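Mallholm Garden Club — minutes, 08/01/2024

Great turnout! We started with the plant swap, and almost 30 trays went to new homes.

Seeds: the Zondville growers are sending us 20 packets of winter kale. Cheers all round.

Paths: new gravel for the 3 lower beds agreed. Work waits until March.

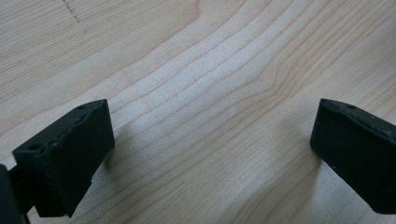
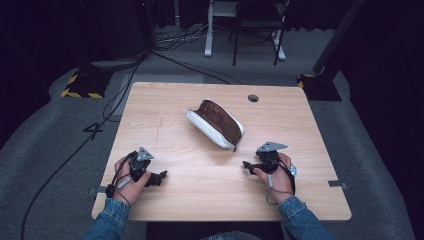
Can plot holders keep their tomatoes in past the first frost? Any plot may stay planted until the beds are dug over, so leave them in and enjoy the last of the green ones.

Water: the new barrel by the gate is a joy — please close the tap fully.

Next meeting in the same room, with pie.

Mallholm Garden Club | Contact us | © 2024 | Back to top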